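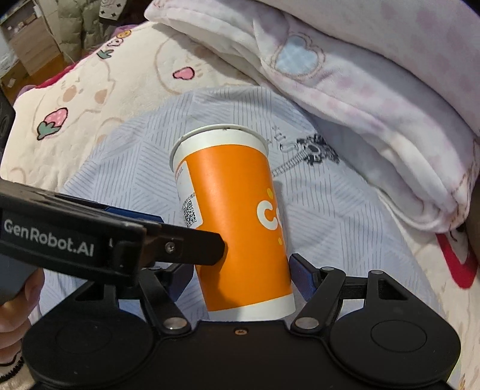

Notas p/ a fala, 23/3/19, clube de robótica de Romomville

Abrir rápido. Bom dia, quem somos, não ler o slide inteiro!!

Projeto Prundo: pegar copo de papel deitado e pôr em pé. Parece bobo. Perguntar quem já amassou um copo na mão.

Por que copo:
- leve, escorrega
- cônico, os dedos correm pra base
- amassa fácil, dá pra ver o erro na hora

Pano por baixo = de propósito. Estampa confunde o programa, mesa lisa é fácil demais. Falar das dobras tb.

Números: 388 tentativas gravadas desde julho, 78 jogadas fora (mão tremendo, copo rolou). Não arredondar, a Jana reclama.

Jana Petersen entra aqui, 2 min, parte da força. Pegar perto da base, onde o papel é mais duro. Ela mostra com a mão, depois com a garra. Passar o microfoen pra ela!

Turma Baird: fizeram a tabela dos ângulos. AGRADECER, esqueci da outra vez.

O que deu errado: soltar cedo. Copo inclinado engana. Ainda nao resolvido, dizer isso sem enrolar.

Próximo: copo com água até a metade, torneio Clestex. Inscrição com a Jana no intervalo.

Perguntas, 5 min. Se sobrar tempo, vídeo 98.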